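Home | Guides | FAQ | Archive | Contact

Can a Machine Do the Laundry Yet? Frequently Asked Questions

Jan 19, 2024
By Meenakshi Rathore

Most of the mail that comes to this page asks the same things in different words, so the answers have been grouped. The page covers household work first and shop-floor work second. It was last revised in April and has been rewritten in full.

Can I buy a robot that does household chores?

For floors, yes. Vacuuming and mowing are sold as finished products and work with moderate supervision. For anything that requires picking up an object, identifying it and putting it somewhere else, no general machine is on sale to households that we would recommend. Several arms can be bought and programmed for a single motion. That is a hobby project.

Why is laundry harder than dishes?

A plate has one shape. Once its edge is located, the rest of the plate is located too. A towel has no fixed shape, hides most of its own surface, and changes when touched. The control software has to estimate where a corner is while the corner is under two other layers. Dishes bring their own trouble with wet surfaces and breakage, but the geometry is known in advance.

How do the machines learn to handle cloth?

Two methods are common. In the first, an operator drives the robot arm remotely and the motions are recorded. In the second, a person carries a gripper by hand, with a camera on it, and does the chore directly. The second is cheaper and can be done in any house. Lorente, the small lab whose folding work we follow, uses the second. Its current set holds 3,630 recorded folds from 30 homes.

The weakness of handheld recording is reach. A person bends the elbow and shoulder in ways a fixed arm can't copy, and some recordings have to be discarded for that reason. The strength is variety. Large towels, small knits and anything with printing on it come in at the size and in the light of an ordinary room.
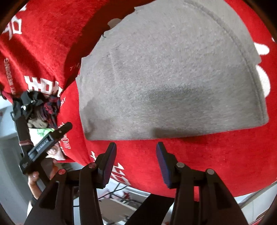 Lalit Bansal disagrees with the emphasis on variety and has written to us more than once to say so. In his view a machine that folds one kind of towel every time is worth more than one that attempts every garment and drops a third of them, and commercial laundries would pay for the first kind today. We think he is right about laundries and wrong about homes, where the basket is mixed by default.

Why two-finger grippers? Wouldn't a hand be better?

A hand has more joints, more motors and more ways to fail. Two fingers with textured pads can pinch an edge, hold it and release it, and that covers most of folding. What two fingers do badly is separating layers. Pinching a stack of thin cloth and getting only the top sheet is still unreliable, and people do it by rubbing the thumb, a motion a plain pinch gripper doesn't have.

Does color or printing on the fabric matter?

Yes. Large lettering on a towel gives the vision system something to track, and it also produces strong edges that can be mistaken for the edge of the cloth. Plain gray knit has the opposite problem, with low contrast and soft folds. Training data should include both. A system trained only on solid white hotel towels will do poorly in a home.

How fast are they?

Slow. In our last bench test a Jestska arm took 149 seconds to fold one bath towel from a flat start. From a crumpled start it finished less than half of its attempts. A person who isn't hurrying is several times faster in either case.

What about the shop floor?

Shop-floor work is further along, with the part and the position controlled. Machine tending, palletizing and screw driving are established. The unsolved portion looks much like the home: cable routing, bagging soft goods, clearing a bench. The Totdale plant runs 500 cartons per shift through an automatic packer and still loads the liners by hand. The liner is a thin plastic bag, and the packer can't open it consistently.

Is Vundora shipping yet?

No. Orders are open, and no delivery date has been given. We have not handled the unit and will not rate it from a video. Before believing any folding video, check whether it has been sped up, whether there is a cut between the pile and the first fold, and whether the operator is out of view.

Should I wait or buy a single-purpose folder?

If you fold large numbers of identical flat items, a feed-in folding machine is a sensible purchase. It needs each item clipped in by hand, so the labor is reduced and not removed. For a family basket the clipping takes as long as the folding. Wait.

What would change your answer?

A crumpled-start success rate above nine in ten on mixed items, measured in a home the system hasn't seen, with no one resetting the pile.

Comments (3)

Babita Tomar
The 149 seconds matches what we saw at work, but we had to iron the towels first. Did you?

Sneha Grewal
Fitted sheets should have their own section. I can't fold them either, so I'm not sure what anyone would record.

Sarla Bajpai
I run a feed-in folder for salon towels. It jams on anything with a thick hem. Otherwise no complaints.

Previous | Next | Back to top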